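핸드헬드 그리퍼 데이터로 학습한 정책, 얇은 봉 잡을 때 떨림 잡은 이야기

게시판: 로봇 소프트웨어 > 제어/인식
조회 2225 댓글 11

글쓴이: 납땜하는고래
작성일: 7월 21일

안녕하세요, 눈팅만 하다가 신나서 글 씁니다! 지난 5월부터 Kumulness라는 이름으로 조작 정책 학습 파이프라인을 만들고 있어요. 손으로 들고 다니는 그리퍼로 시연을 모으고, 궤적을 복원해서 diffusion 계열 정책에 넣는 흔한 구조입니다.

컵이나 상자 같은 건 금방 됐는데 가는 봉이 문제였어요. 접근까지는 예쁘게 가다가 마지막 몇 센티에서 좌우로 덜덜 떨면서 봉을 툭툭 치더라고요. 처음엔 당연히 모델 탓인 줄 알고 네트워크만 키웠는데(GPU야 미안해) 전혀 안 나아졌습니다.

범인은 시간 동기화였어요. 영상 타임스탬프와 그리퍼 폭 로그가 92ms 어긋나 있었습니다. 큰 물체는 그 정도 밀려도 잡히는데, 봉은 손가락이 닫히는 시점과 손목 위치가 안 맞으니까 학습 데이터 자체가 헛손질을 가르치고 있던 거죠. 보정하고 재학습했더니 떨림이 확 줄었습니다. 너무 기뻐서 새벽에 혼자 박수 쳤어요!

지금 데이터는 시연 2156개이고, 액션 청크 길이는 32로 쓰고 있습니다. 비슷한 거 하시는 분들 의견 궁금해요.

관절토크
오 축하드립니다! 동기화는 진짜 다들 한 번씩 당하는 것 같네요. 오프셋은 어떻게 재셨어요? 저희는 그리퍼를 빠르게 여닫으면서 영상에서 뽑은 손가락 간격하고 엔코더 값을 상호상관으로 맞춥니다.

납땜하는고래
@관절토크 저도 똑같이 했습니다. 녹화 시작할 때 세 번 여닫는 동작을 넣고 스크립트가 자동으로 피크를 찾아요. 맞추는 김에 세션마다 오프셋을 메타데이터에 저장하게 바꿨고요. 이제 로더가 값이 없는 세션은 아예 안 읽습니다.

느린칼만필터
찬물 끼얹는 것 같아 죄송한데 저는 청크 길이 쪽이 더 의심됩니다. 32면 얇은 물체에는 너무 길어요. 닫기 직전 구간을 사실상 열린 루프로 가는 셈이라, 오프셋 고친 건 원인 중 하나만 치운 거라고 봅니다. 실행 구간을 짧게 끊고 다시 추론시켜 보세요.

납땜하는고래
@느린칼만필터 오 좋은 지적입니다. 예측은 32지만 실행은 앞쪽 8스텝만 하고 다시 추론해요. 본문에 빼먹었네요. 그래도 4로 줄여서 한번 돌려 볼게요!

느린칼만필터
아 8이면 얘기가 좀 다르네요. 그래도 청크 경계에서 튀는 건 확인해 보세요. 이전 청크와 새 청크를 겹쳐서 평균 내는 방식은 떨림을 가려 주기는 해도 봉 앞에서 반응이 둔해집니다.

뎁스맵수집가
저는 인식 쪽 얘기를 보태고 싶네요. 봉이 한 가닥이면 그나마 쉬운데, 곡선 장식이 여러 겹 얽힌 구조물은 차원이 달라요. 어느 가닥이 앞이고 어느 가닥이 뒤인지 깊이 추정이 수시로 뒤집힙니다. 게다가 전부 같은 색이면 분할 마스크가 한 덩어리로 붙어 나와요.
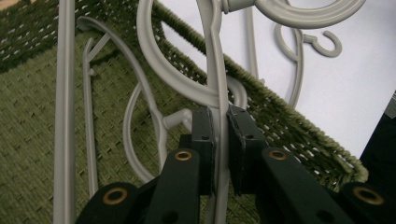 얇은 봉을 잡을 때 정책에 깊이 영상을 꼭 같이 넣어야 하나요?

RGB만으로도 되는 경우가 많습니다. 손목 시점 영상에 손가락 패드와 대상이 함께 들어오면 둘의 상대 위치가 그대로 단서가 되거든요. 깊이는 가는 물체 가장자리에서 값이 비거나 배경 값이 섞이기 쉬우니, 넣으려면 유효 픽셀 마스크를 같이 주고 RGB 단독 모델과 꼭 비교해 보세요.

관절토크
깊이 부분은 반만 동의해요. 저희는 Zaken 프로젝트에서 깊이를 정책 입력으로는 안 쓰고, 계획기 쪽 충돌 검사에만 씁니다. 얽힌 구조물에서는 잡는 것보다 빠져나오는 게 더 어렵거든요. 손가락은 잘 들어갔는데 링크가 옆 가닥에 걸리는 일이 은근히 많습니다.

납땜하는고래
@관절토크 와 빠져나오는 건 생각도 못 했어요. 제 시연은 거의 다 잡고 들어 올리는 데서 끝납니다. 후퇴 동작을 따로 모으는 게 나을까요, 아니면 계획기에 맡기는 게 나을까요?

관절토크
저라면 계획기요. 들어갔던 경로를 버퍼에 저장해 두고 역순으로 재생하되, 중간중간 충돌 검사를 돌리는 게 제일 단순합니다. 물체를 안 들고 나올 때 얘기고, 들고 나올 때는 물체 형상까지 붙여서 검사해야 해요.

모레츠장인
저는 반대 의견! 역재생은 구조물이 안 움직인다는 전제가 깔려 있잖아요. 손가락으로 살짝 밀기만 해도 들어간 길이 더는 안전한 길이 아니에요. Morex 툴킷에 후퇴용 반응 제어기를 짜 넣어 봤는데, 손목 힘 센서 값 보고 옆으로 비켜 주는 정도만 해도 걸리는 일이 많이 줄었습니다. 최대 2배까지 느려지는 건 감수해야 하고요.

느린칼만필터
@모레츠장인 힘 센서 없는 사람은 어떡하라고요 ㅋㅋ 모터 전류로 비슷하게 되긴 하는데 마찰 모델 안 맞추면 오탐이 심합니다. 가는 봉을 살짝 스치는 정도면 노이즈에 묻혀 버려요.

납땜하는고래
댓글들 너무 좋네요, 감사합니다! 일단 할 일 정리해 봤어요.

1. 실행 스텝 8과 4 비교
2. RGB 단독, RGB+깊이+마스크 두 모델 같은 시드로 학습
3. 진입 경로 버퍼 저장하고 역재생 후퇴 붙이기
4. 반응 제어기는 3번 돌려 본 다음에

동기화 스크립트는 의존성만 정리해서 저장소에 올려 둘게요. 지금은 제 컴퓨터 경로가 박혀 있어서 그대로 쓰면 바로 에러 납니다. 2번은 학습이 오래 걸려서 1번 결과부터 이 글에 댓글로 달겠습니다!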